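Moving your Furnival licence to a new computer

3 min read

Furnival 5 handles licences differently from version 4, and most of the mail we have had since February has been about the same few points. If you are still on version 4, your old serial number will keep working on the machine where it is installed, but it can't be typed into version 5. The new version asks for your account email and password the first time it opens.

Each personal licence covers two computers. To move one of them, open Furnival on the old computer, go to Help, then Licence, and choose Release This Computer. Wait for the green tick before you close the window. Then install on the new computer and sign in. Your saved templates come across with the account, but your label libraries do not. Export those first from File, Export Library, and keep the file somewhere you can find it. 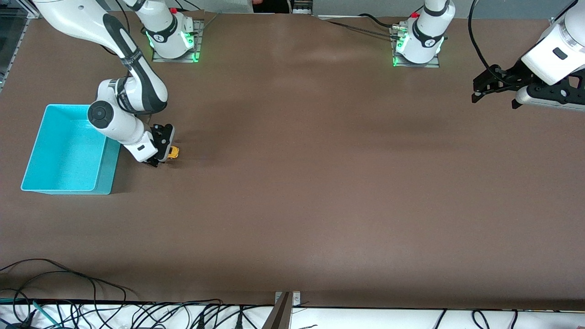 Sevim Kırmızıgül

If the old computer has died or been sold, you can release it from the website instead. Sign in, open My Licences and click Remove beside the computer's name. You can do this twice in a year. After that you will need to write to us, and we will ask for your order number.

Error 412 means the program reached our server but your account has no free places left. It is not a fault with the download, and reinstalling won't clear it. Error 122 is a clock problem - check that the date and time on your computer are correct, then try again.

People who bought through Foseck will have a voucher code and not an account. Go to the Redeem page, enter the code and set a password. The code works once. If it is refused, check for a zero typed as the letter O before you write in.

Office licences are managed by whoever placed the order. That person can add or remove staff under Team, up to the number of places paid for. Offices with more than 50 places can ask us for an offline licence file, which is renewed once a year and doesn't need a sign-in on each computer.

The Deltum add-on is licensed separately. If it shows as a trial after you move, sign out of Furnival, close it fully and sign back in.

The upgrade price for version 4 owners is still $59. The link is in your account under Orders.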